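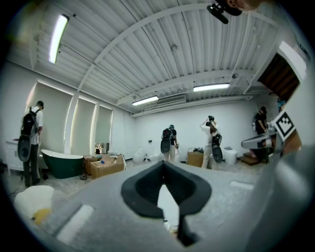 White walls and a white corrugated ceiling in an open room.

How to Measure Reverberation Time in a Hard-Surfaced Room

Posted 2021-03-11 by Dariusz Gajewski

Rooms with painted walls, metal decking and bare floors hold sound for a long time. Speech becomes hard to follow, and people raise their voices to compensate. Before buying any absorbing material, measure the reverberation time. The procedure below uses a laptop, one microphone and a few party balloons. It takes less than an hour for a room of ordinary size.

Reverberation time, written RT60, is the time a sound takes to drop by 60 decibels after the source stops. Few rooms are quiet enough to show a full 60 dB drop, so the usual practice is to measure a shorter part of the decay and multiply. A 20 dB drop timed and multiplied by three is called T20. A 30 dB drop multiplied by two is called T30.

What you need

An omnidirectional microphone. A cheap measurement microphone is adequate.
A microphone stand.
An audio interface and laptop with recording software that shows level in decibels.
Balloons, all from the same pack, and a pin.
Hearing protection for everyone in the room.
A tape measure.

Step 1. Record the room dimensions

Measure length, width and height. With corrugated decking, measure height to the lowest point of the ribs and again to the highest, and use the average. Multiply the three figures to get the volume. The room used for the worked values on this page has a volume of 809 cubic meters.

Step 2. Choose positions

Use two source positions and at least three microphone positions. Keep the microphone at least 1 meter from any wall or large object and 1.2 meters above the floor. Keep it at least 2 meters from the balloon. Do not place it on the centerline of the room – several low-frequency modes have a null there and the decay will read wrong.

Step 3. Check the background level

Turn off fans and air handling if you can. Record 30 seconds of silence and note the level in each octave band from 125 Hz to 4 kHz. For T20, the peak of the burst must be at least 35 dB above this background. For T30, it must be 45 dB above.

Step 4. Set the recording gain

Burst one balloon and look at the peak. It should land between -12 and -6 dB full scale. A clipped peak makes the start of the decay unusable. Turn off automatic gain control and noise reduction in the operating system as well as in the recording software.

Step 5. Record the bursts

Inflate each balloon to the same diameter. Hold it at arm's length, start recording, wait five seconds, then burst it. Leave the recording running for another five seconds. Everyone present should stand still and stay silent. Write down how many people are in the room, as each adult adds absorption. Repeat for every combination of source and microphone position.

Step 6. Filter and read the decay

Apply an octave-band filter to each recording. Integrate the squared signal backward from the end of the decay to its start, then plot the result in decibels. Most acoustics packages do this with one command. Fit a straight line from -5 dB to -25 dB for T20. If the curve has a visible bend in that range, report it. Two slopes usually mean a side room or stairwell is feeding sound back in.

Step 7. Average and convert

Average the results for each band. To find the total absorption in square meters, multiply the volume by 0.161 and divide by the reverberation time. For 809 cubic meters and a time of 2.0 seconds, the absorption is 65.1 square meters. For a target of 1.0 second it is 130.2, so 65.1 square meters must be added.

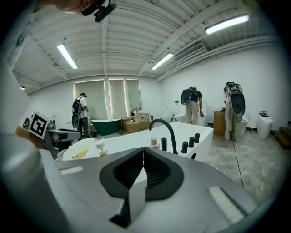 Notes on small tiled rooms

The same method is less reliable in a bathroom. Below a few hundred hertz the room has too few modes for a single decay figure to mean much. Report only the bands from 500 Hz upward, use one source position, and close the door. Remove towels and bath mats for a bare-room reading, then put them back and measure again.

Common errors

Readings that vary widely between positions at 125 Hz are normal. Add microphone positions and average. Wide variation at 2 kHz points to flutter between parallel walls. Clap once near the middle of the room and listen for a buzzing tail.

A balloon does not radiate evenly in all directions or repeat exactly from one burst to the next. For work that must meet a standard, use a dodecahedron loudspeaker and a swept sine.

Thanks to Jummai Uzor for corrections to Step 6.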